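Two weeks with the Semwal handheld gripper kit from Prostura. Short thread on how it's going. We paid for ours.

1/ You get the gripper, a spare set of padded fingers, a charger and a licence for the recording software. Ours came from the Narport office and Darcy Rutherford did the setup call.

2/ 1,084 demos recorded so far. 39 thrown out, mostly my fault for moving too fast.

3/ Soft things are the hard bit. Face masks have been the slowest job on our list because the straps go everywhere.

4/ Padding on the fingers grips fabric well but it does wear. I'd order more spares at the start.

5/ Software is fine. Export is slow. Sze-wing Fung wrote us a script that does it overnight.

6/ Would I buy a second one? Probably, if they sort the export. Happy to answer questions about the kit.

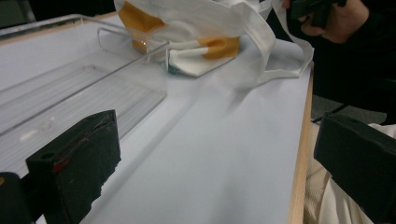 Face mask and clear tray, Semwal kit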